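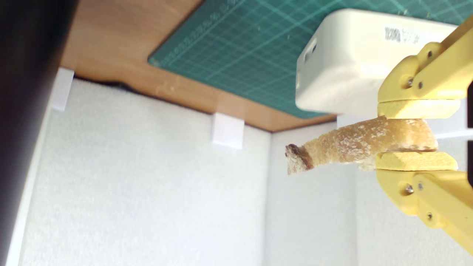
Green cutting mat, white box on top.

I've wanted to see the Brundgate bats for years, so when the cave held its open evening in July I booked the minute tickets appeared. There were 14 of us (all in the wrong shoes, me included), and we walked up from the village through nettles as high as my chin!

The cave mouth is smaller than you'd think, a wet black slot under an ash tree. We switched our torches off, stood still and waited. I got bitten. Then one bat came out, and another, and suddenly they were pouring past our heads with a sound like someone flicking through a paperback.

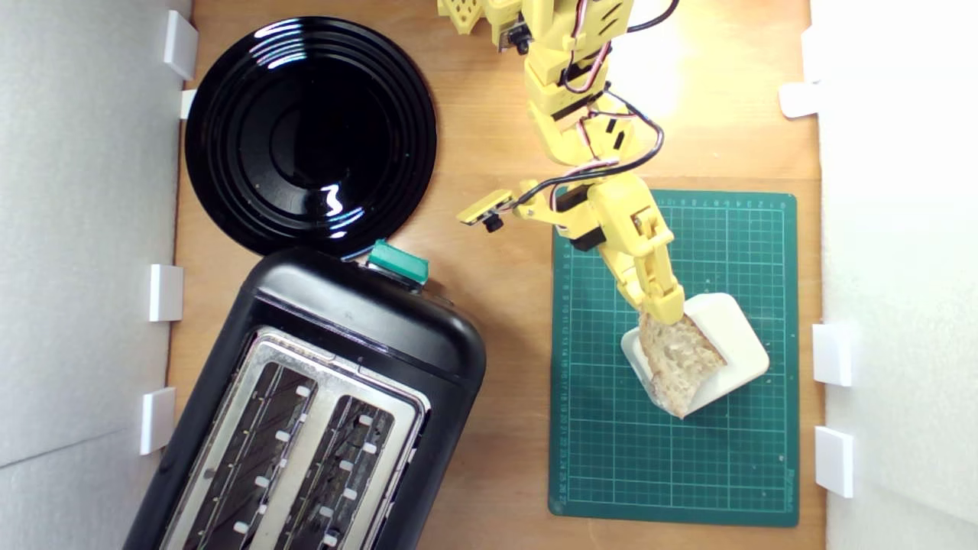
A woman beside me whispered that it had been far better at Saltance, where you can sit on a wall with a flask and they come out before it's properly dark. I'd have been happy with half as many, to be fair.

The guides had counted 171 the evening before, with clickers, and they let us have a go.
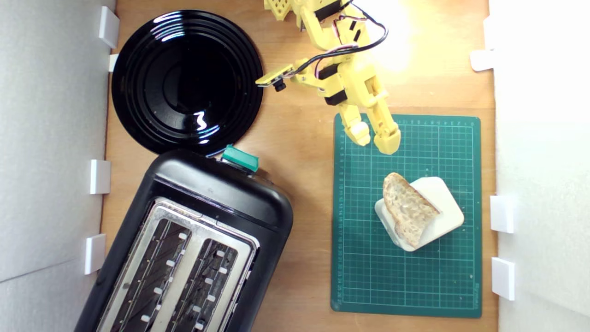
I lost my place almost at once, of course, and just gawped. Afterwards we were allowed 6 metres inside - no further, as there were mothers with young deeper in - and the smell was really something.

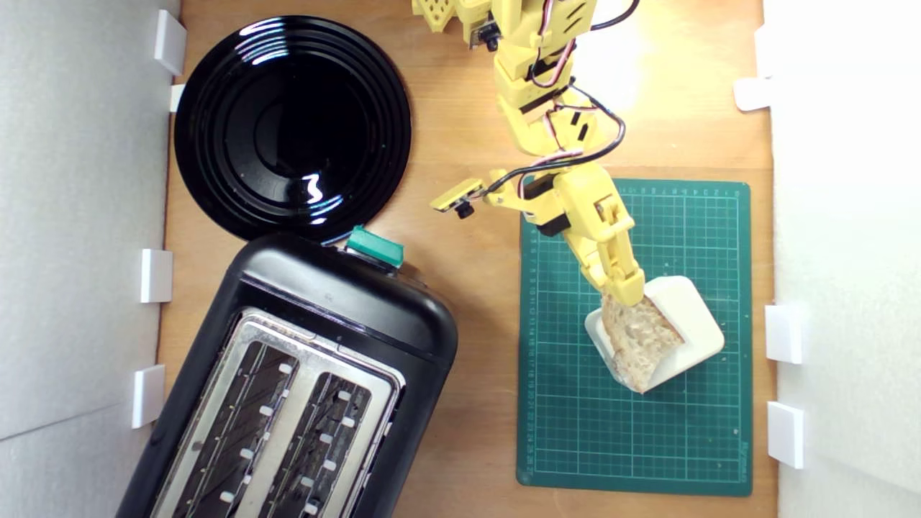
Getting there

The bus from Chiriac stops by the church. Last one back is at 11, and tickets are £8 on the gate.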